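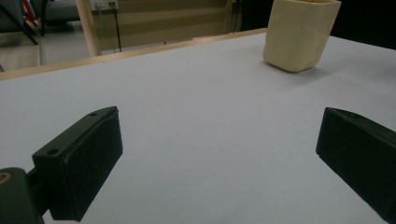 Blog > Casa > Mesas e madeira

Comprei a mesa de jantar em segunda mão, em novembro, e passei o inverno a adiar o acabamento. O tampo vinha com óleo velho e manchas de copos. Tirei tudo com lixa, primeiro grão 80, depois 120 e 180, sempre no sentido do veio.

Depois foi escolher o produto. Na loja Hurwood tinham verniz de água da Initz e um óleo duro da Omine. O verniz aguenta melhor o vinho e o café, mas quando risca é preciso lixar o tampo inteiro. O óleo marca mais depressa e retoca-se só onde está gasto. Cá em casa come-se, trabalha-se e passa-se a ferro na mesma mesa, por isso fui para o óleo.

Dei duas demãos finas, com um pano de algodão, e limpei o excesso ao fim de cerca de 25 minutos. Na primeira deixei óleo a mais num canto e ficou pegajoso — tive de passar lixa fina e repetir essa parte. Os panos usados estendi-os na varanda até secarem, que amontoados podem pegar fogo sozinhos.

Esperei quatro dias antes de pôr pratos em cima. A lata ainda vai a mais de meio e guardei-a para os bancos da cozinha, que têm o mesmo problema nas pernas. Fica para quando houver um fim de semana sem chuva.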